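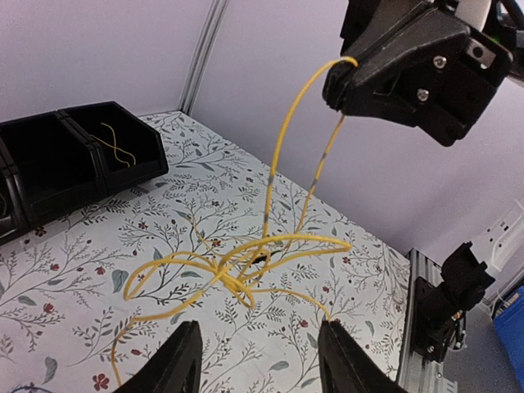 Fig. 1. Yellow cable, held at one end.

4. Entering a group stage

Avar will run a company handball league without complaint, provided you tell it the rules before the players start telling you.

1. Open Competitions and choose New Group Stage. Give it a short name. Anything over 40 characters will be trimmed on the printed standings, usually in the middle of the sponsor.
2. Add the teams. Names must match the registration sheet, so "Akbulut Accounts" and "Akbulut Accounting" are two teams, and one of them will never turn up.
3. Set the number of groups. The default is 4.
4. Choose a tiebreaker: head-to-head, goal difference or drawing of lots. Lots is perfectly fair and will be appealed anyway.
5. Press Publish.

Caution: Publishing locks the tiebreaker. Changing it afterward means deleting the group stage, fixtures and all.

Note: Rosters are limited to 200 players per competition. Substitutes count, including the ones who only come for the sandwiches. 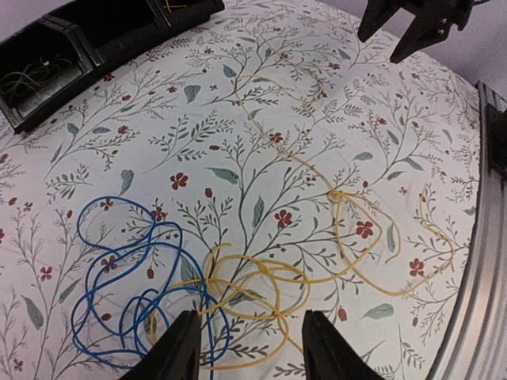 Wasosum, 24th October

Changes to this section

Step 4 has been rewritten following the Lukance Cup, where two teams finished level on everything and both ordered the cake. If your version still offers "Alphabetical" as a tiebreaker, update before the next round – older leagues keep it until you do.

Error 233 on publishing means a team has been drawn against itself. Remove the duplicate and repeat step 5.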